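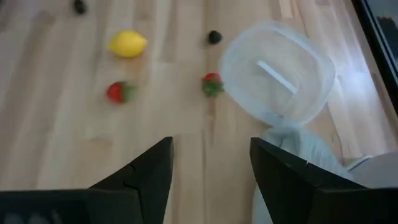 Fig. 4(a). Fruit items and translucent container on the wooden tabletop, near view. The lemon is at upper left.

4.2 Tabletop arrangements and naming of items

The fruit set was chosen because its members differ in size, color and outline while remaining easy to name. Each arrangement combines a few fruit items with one container and, in the wider views, with objects that do not belong to the fruit category. Arrangements were drafted on paper by Lefèvre and laid out by hand on a light wooden tabletop. No attempt was made to align the items with the grain of the wood or to keep the spacing between them equal. The only fixed rule was that no fruit item could rest on top of another.

In Fig. 4(a) one strawberry lies on its side with its tip to the left and its leaves to the right, directly below the lemon, and a second rests just left of the container rim. This pair proved useful. Participants who had named the first strawberry without qualification had to return to it once they reached the second, and most then used the container as the point of reference ("the one by the tub"). Orientation was mentioned less often than position. The dark berry above the second strawberry was named as a blackberry by most participants, and as a grape or an olive by a few. All three names were accepted and mapped to a single entry.

Participants (n = 58) were recruited through the Giltgate reading panel and completed the task in one sitting. Each participant wrote free descriptions of the layouts, with no word limit and no list of suggested terms. The full collection contains 300 descriptions. Spelling was normalized, after which two coders, Mulcahy and Lau, marked every noun phrase that referred to a physical item and every phrase that placed one item with respect to another. The coding sheet was frozen on 2021-01-13 and was not changed afterward. It lists 99 placing phrases, of which "next to," "behind" and "in front of" account for the greater part of all uses.
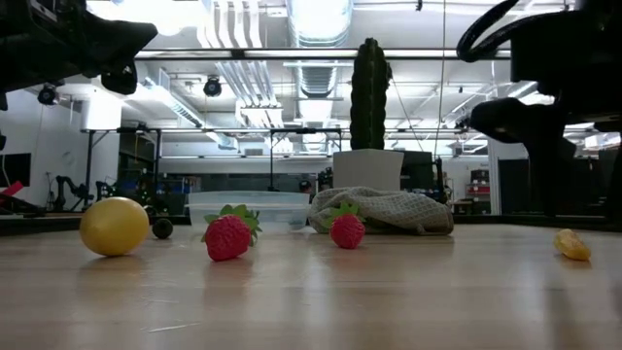 Fig. 4(b). Wider view, with two strawberries, container, crumpled beige textile and cactus in a white planter.

Wider views introduce depth. The items in Fig. 4(b) form a loose row from left to right, although several stand at different distances from the front edge of the table. The small dark sphere, for example, is both behind and to the right of the yellow one. Participants rarely gave both relations. When only one was given, coders recorded it as written and did not infer the other. The yellow-orange item at the far right of the tabletop was the most unstable in naming, with answers divided between banana, pepper and the general term "fruit." It was kept in the analysis under the general term.

The yellow item raised a related difficulty. In near views it was called a lemon almost without exception, whereas in wider views "ball" and "yellow ball" were common. We attribute the shift to the loss of visible shape cues with distance and treat the terms as equivalent for scoring. A separate analysis of color words is given in Section 5.

Large background items were seldom described for their own sake. They served mainly to anchor smaller ones. The cactus, being tall and standing well above everything else on the table, was used in this way less often than we had expected, and the container and the textile were preferred. One reason may be proximity: the second strawberry in Fig. 4(b) is directly in front of the left portion of the textile, and a nearer object gives a shorter phrase.

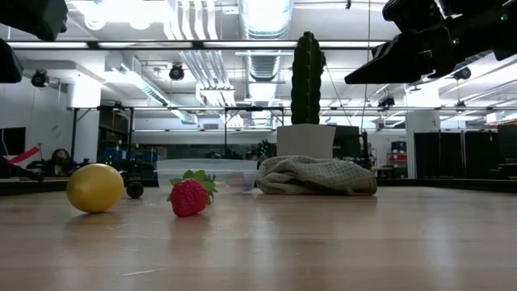
Fig. 4(c). Strawberry in the center-left foreground, with the container directly behind it and the textile to the right.

The arrangement in Fig. 4(c) was scored with the same sheet. Here the strawberry is the closest of the fruit items to the front edge, and "in front" was accepted with or without a stated reference object. The textile was entered as "cloth" regardless of whether the participant wrote cloth, towel, bag or rag. Its folds gave it no clear front or side, and phrases such as "at the end of the cloth" were therefore coded as adjacency only.

Disagreements between coders were settled by Pons, who had no part in drafting the arrangements. Most concerned the boundary between "behind" and "beyond," a distinction that the Brosmont scheme keeps and ours does not. Four descriptions were excluded, two for being incomplete and two for listing items with no placing phrase at all. Item names, placing phrases and the merged entries are tabulated in Appendix B.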